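12th October
Open day, Zimdale workshop

Setup started early and took longer than planned. The arm was up on the Quartey cell before anyone came in, but the Ongate controller wanted its settings reloaded twice. I had written the speed limits on a sticky note in March and left it inside the cabinet door, so that saved a phone call. Ran the pick by hand first, then let it go on its own at low speed with the barrier up.

Plan for visitors was simple. Arm goes down to the corner of the metal framing, picks up the white plastic unit, sets it in the tray, then brings it back to the corner. One cycle is 60 seconds at demo speed. People can watch that without getting bored, and there is time to talk over it. Groups of 6 at the barrier, with the wrist camera view on the side monitor.

The corner is the part worth writing down. With the unit pushed up against both rails, its position is the same each time and the arm doesn't have to search. The catch is finger room. The rail takes up the space on one side, and the corner bracket sticks out past the joint, so the approach has to come in wide and close late.
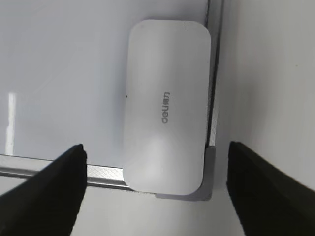 Wrist view, fingers open, unit against the rails with the corner bracket between the fingers and the deli logo sideways.

Two misses in the morning. Both times the arm stopped short and I reset it from the pendant. I moved the approach point out a little and slowed the last part of the descent. No more stops before lunch. I did not change grip force.

Most asked question was what happens if the part is turned around. Answer for this cell: it still picks, the shape is what matters and the print is ignored. Second most asked was the price. I sent those people to the Jovavon table.

One school group wanted to drive it with the pendant. Let them jog one axis at a time with the speed locked down. Worth doing again, but we need a second pendant cable, the long one gets stepped on.

To do:
- save today's approach point under a new name, don't overwrite the March one
- tape down the monitor cable
- bigger text on the side monitor
- check left finger pad for wear

Packed up and powered down the cell. Barrier left in place.

Comments (2)

Reader at the Ongate bench: Can you post the new approach offset? We have the same trouble with a bracket on our fixture and have been grinding it down.

Reply: Will add it once I've copied it off the controller. Don't grind any more until you've tried coming in wider.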